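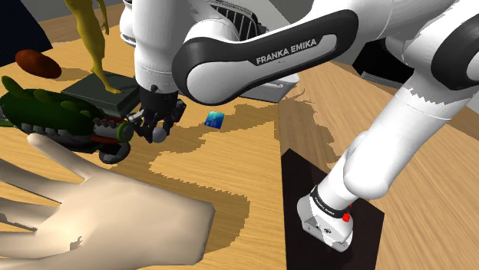
*The grasping bench in the simulator: Franka arm, black two-finger gripper, and a tabletop's worth of odds and ends.*

# Gripper comparison bench: questions we keep getting

Last edited Saturday, October 13, 2018, by Inna Tkachuk. If your question isn't answered here, ask in the bench channel. If it is answered here and you ask anyway, Wálter will send you a link to this page with no other text.

## The basics

### What is this bench for?

Comparing grippers before we pay for them. The Flustidstead lab has one real arm and a long line of people who want it. The simulated bench has no line. You load a gripper, pick an object set, run your grasps, and get a results file you can put next to somebody else's results file and argue about.

### Which grippers can I try?

There are four in the current release:

- **Stock parallel.** Two fingers, straight in and out. Everything else gets measured against it.
- **Zosness wide.** Also two fingers, longer travel. Good on fat objects, clumsy on thin ones.
- **Lewis three-finger.** Slow to close. Has fans.
- **Cerness suction.** One cup. Read the suction question below before you get excited.

### Which one is best?

For what?

### Fine. Which one is best for small round things?

The stock parallel, if your approach is centered. We ran 303 grasps per gripper on the small sphere last February and it came out ahead of the other two fingered models. The Zosness closed well enough but tended to squirt the ball out sideways when the fingers met it off center, and watching this happen in slow motion was the most fun any of us had that month. The Lewis usually got there in the end.

### Do I need the real arm at all, then?

Yes. A good score here gets a gripper onto the real arm. It does not get it onto a purchase order. Rozália Takács signs those, and she has been shown simulator videos before.

## Objects and the table

### Why is the table such a mess?

Because tables are. The first version of the bench had one cube in the middle of a clean surface, and every gripper did beautifully. Then Efraín Rengifo added clutter and scores fell off a cliff. We kept the clutter.

You can still load the single cube with `--objects cube_only`. Please don't send us those numbers.

### Can I add my own object?

Yes. You need a mesh, a mass, and a friction value you can defend. Put all three in a folder under `objects/custom` and run the checker. The checker will complain about one of them, most often the mesh. Holes are the usual trouble, followed by a scale in millimeters where we wanted meters. An object a thousand times too large loads perfectly well, by the way. You will just be inside it.

### My object sinks slowly into the tabletop. Is that a feature?

No. Your collision mesh is too coarse, or your time step is too long. Fix the mesh first. Shortening the time step also works, and will make your run take until lunch.

### How do I get a fair comparison on odd shapes?

Use the same seed and the same starting layout for every gripper. Lumpy things with bits sticking out are where the results really spread, and a small turn on the table can flip a success to a failure. The green bulky one is a fair test of this. It has leafy parts on top and knobs along the lower edge, and where you choose to grab it matters more than which gripper you brought.

If you want to report one number for an object like that, report the number of grasps along with it. Two lucky tries is an anecdote.

## The hand

### Can I turn the hand off?

`--hand none`. It is on by default in the shared-table set, where we want to see whether a controller stays polite with a person's hand in the workspace. For plain grasp scores you can leave it out. Say which you did in your notes.

### Does touching the hand count as a failure?

Yes, for every gripper and every controller, at any speed. Gangadharan Acharya has asked for a category called "light contact." He has been asked to hold out his own hand, and the request is on pause.

### The hand looks enormous in my view.

Your camera is close to it. Move the camera.

## Controllers and cameras

### Position control or impedance control?

Use impedance for anything that touches the table on the way in, and position for everything else. The two are not comparable to each other, so don't put them in one chart. Somebody did, and the chart lived in a slide deck for most of a year.

### How many cameras should I use?

Two is the default: one fixed on the table and one on the wrist. With the fixed camera alone, the arm has a habit of getting between the lens and the thing it's about to grab. It is a large arm. The wrist camera helps with that and then goes useless in the last bit of the approach, when it sees mostly finger.

### Are the lighting settings part of the test?

Only if you use a vision-based controller. Glossy objects change a lot under a low light, and the small blue cube has caught out more than one detector that had been doing fine all morning. Run `--light sweep` if you plan to claim your method is robust. That word is free to type and expensive to support.

## Suction

### Why does the Cerness score zero on some objects?

The cup needs a patch of flat or gently curved surface as wide as itself. Plenty of objects don't have one. A zero there is a correct zero.

### Why does it score perfectly on others, then?

Our seal model is generous. It doesn't know about dust, rough surfaces, or leaks that build up during a lift. Take any suction score as a ceiling. Wálter Agudelo is working on a better seal model and would like people to stop asking when it will be done.

## Results and complaints

### What counts as a successful grasp?

Lift, hold, and place, with no drops and no hand contact. A grasp that lifts and then drops goes down as a drop. We used to count the lift by itself, which is how one gripper reached 79 percent on the mixed set and a much sadder figure a week later.

### My gripper did worse than the vendor's data sheet says.

Welcome.

### Can I rerun until I get a number I like?

The seed is written into the results file, and so is the run count - we look at both.

### The arm folded itself into a knot and stopped. What now?

You asked for a pose it can't reach from where it was. Reset to home, raise your approach height a little, and try again. If it knots up from home as well, attach the log file to your message. The log file, please - not a screenshot of it.

### Who do I ask about getting a fifth gripper added?

Efraín, in writing, with a model that opens. He'll want joint limits, finger friction, and a maximum force. "Strong" has been submitted as a maximum force and was returned to sender.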